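4.2 Surfaces That Were Not Meant to Be Storage

Participants in the Irkmont homes were asked which piece of furniture they tidied most often. Most named the kitchen counter. Their diaries, kept through July, named the bed. A mattress is large, flat and at a convenient height, and it asks no questions of whatever is put down on it. We coded these arrivals using the Akinola scheme, which sorts objects by how long their owners claim they will stay. "Just for a minute" was the most popular category and had a median duration of 16 hours.

Folded cloth and phones were the steadiest residents (Figure 4). A phone could at least expect to be missed. Folded items waited for a drawer, and in 72 diary entries they were moved to a chair at bedtime and returned to the bed the next morning, a journey the diarists recorded as tidying. We kept their wording.

Figure 4. A bed with a cream-white sheet, holding a folded blue cloth, a smartphone and other small objects.

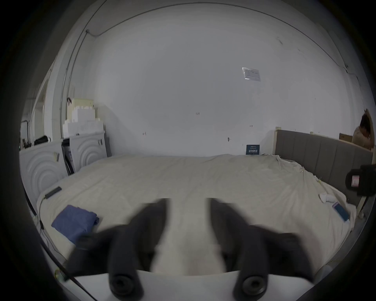
Chairs, which received most of this overflow, are taken up in Section 4.3.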